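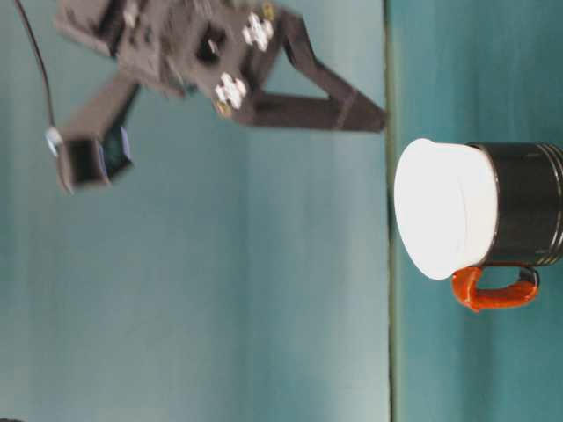
Have you ever tried to grab a mug while wearing thick mittens? Then you know how our robot feels! I work at the Endine lab, and we're teaching a gripper called Poltia to pick up a mug by itself.

How Poltia learns

We don't write out every move. First, one of us steers the gripper while the computer keeps a record of what its camera sees and how its two fingers move. Each go is called a demonstration (a bit like showing your little cousin how to tie a shoelace, over and over and over). We did 647 of them! Then the computer hunts for patterns — where was the mug, and where did the fingers go next?
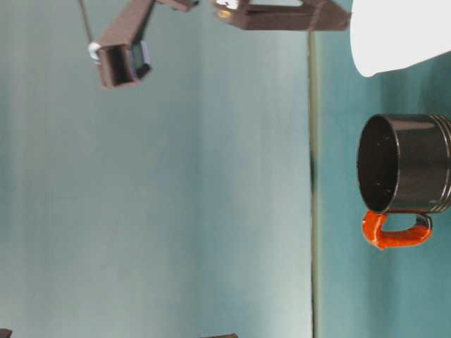 So, did it work?

Mostly, yes. We gave Poltia 100 tries on its own. After learning from just 132 demonstrations it missed a lot, and often closed its fingers on thin air. After all 647 it missed only 2. I did a little dance by the printer.
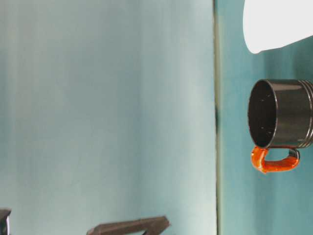 The black mug with its bright orange handle.

Try it at home

Shut one eye and reach for a plastic cup. Harder, isn't it? Now do it ten more times and see if you get better. In February we're going to try Poltia with spoons, and I think spoons will be much trickier.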